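How Do You Pick a Hand for a Robot?

By Raluca Dinu

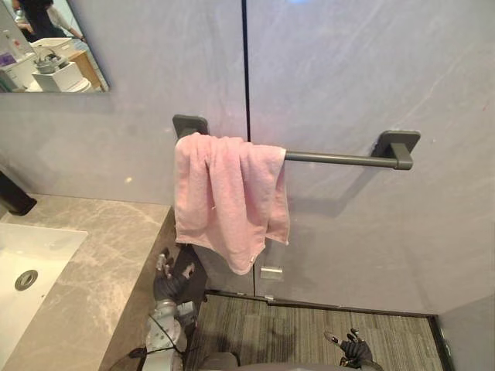

Try something for me. Reach out and pinch the bottom of your T-shirt between your thumb and one finger. Easy! Now try it wearing your thickest winter mitts. Now try it with two wooden spoons, one in each hand. You can still pick up the shirt (keep trying, you'll get it), but it feels completely different each time, doesn't it?

People who build robots have to think about this every day. A robot can have all sorts of things on the end of its arm, and the part that does the grabbing is called a gripper. Choosing the right one is one of my favourite puzzles in the whole world of robots.

Two fingers or lots?

The simplest gripper is a pincher. It has two flat fingers that slide together and apart, like kitchen tongs. Pinchers are strong and tough, and there isn't much in them to break. If you want to lift a block of wood 70 times in a row, a pincher is great!

A hand with lots of fingers is trickier. Every finger has joints, and the joints need motors or cables to pull them, a bit like the tendons inside your own hand (wiggle your fingers and watch the back of your hand, you'll see them move). All those parts need a computer to tell them what to do. But a hand like that can curl around a cup, spread out wide, or point one finger at a button.

The towel test

So how do you find out which is better? You give them both the same job and keep score.

Towels make a terrific test. A block stays the same shape when you touch it, but a towel flops and folds and never hangs exactly the same way twice. Grab it too gently and it slips away. Grab it too hard, or in the wrong spot, and the whole thing can slide off the bar and land on the floor in a heap.

Let's make up some scores to see how it works. Say each gripper gets 20 tries at taking hold of the bottom edge of a towel. We'll call our pincher Galletti and our many-fingered hand Bondholm. Galletti gets it right 13 times and Bondholm gets it right 17 times. Hooray for Bondholm! But wait, what if Bondholm took twice as long to do it? Then you have to decide what matters more to you, being quick or getting it right.

Keeping it fair

You probably know about fair tests from science class. Use the same towel for both grippers. Hang it on the same bar, at the same height. Keep the lights the same too, because a robot that uses a camera can be fooled by shadows, and a pale wall in bright light looks quite different from a pale wall in dim light.

Then change only ONE thing, the gripper. If you swapped the gripper and the camera together, how would you know which one made the difference?

Two arms can help as well. One hand can hold the towel steady while the other one finds a corner. Next time you fold a towel at home, watch what your own hands do. They share out the work without you even thinking about it!

Have a go yourself

You'll need a facecloth, a pair of kitchen tongs and a friend to keep score. Hang the facecloth over the back of a chair. Try to lift it off and lay it flat on a table using the tongs, then using just your thumb and one finger, then your whole hand. Write down every try, even the flops. The flops are where the good clues are hiding.

Now shut your eyes and do it again. That's what life is like for a robot with no camera!

Contact Wunis Kids | © Wunis | Page updated 9/18/19 | Back to top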